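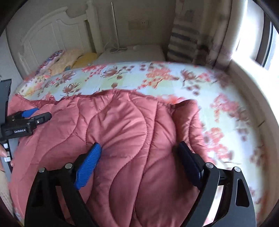 *A pink quilted comforter over a flowered sheet, with the white headboard behind.*

The Hendarbridge bedding swap is back in June, and I could not be happier! Last year I went home with two pillowcases and a blanket I didn't need (I regret nothing), and the whole thing was over before lunch. This time it runs from 9 in the morning until 6 in the evening in the old Talebi carpet hall, so even us late sleepers get a fair shot at the good stuff.

The people at Skimevine, who put the swap together, tell me they took in around 4000 pieces last time. That's sheets, shams, bed skirts, throws, the works. Comforters went first, and I'm guessing they will again. I have a real soft spot for the shiny quilted kind with wavy stitching, especially in a salmon pink like this one. Put it over a pale blue and white sheet with big coral-red blossoms and you've got a bed my grandmother would have fought me for.

If you're bringing a comforter, please fold it properly before you come. I know, I know, they're slippery and they puff up the second you let go. What works for me is to spread it out on the bed, bring the long sides into the middle, press the air out with my forearms and then roll from the foot end up. Tie it with a ribbon or an old stocking and it'll sit nicely on a shelf. Fitted sheets can come in a ball as far as I'm concerned, but Skimevine would like the size pinned to one corner.

Everything needs to be washed, and anything with a rip goes to the mending table run by the Gakisik sewing room. They patched 700 items last year and they're taking quilts with popped seams again, so don't toss yours just yet.

Entry is free, and you get one token for each piece you hand in. Bring your own bags, and maybe a friend with a bigger car than mine. Drop-off is at the side door on the parking lot side, and leftover tokens from last year still count!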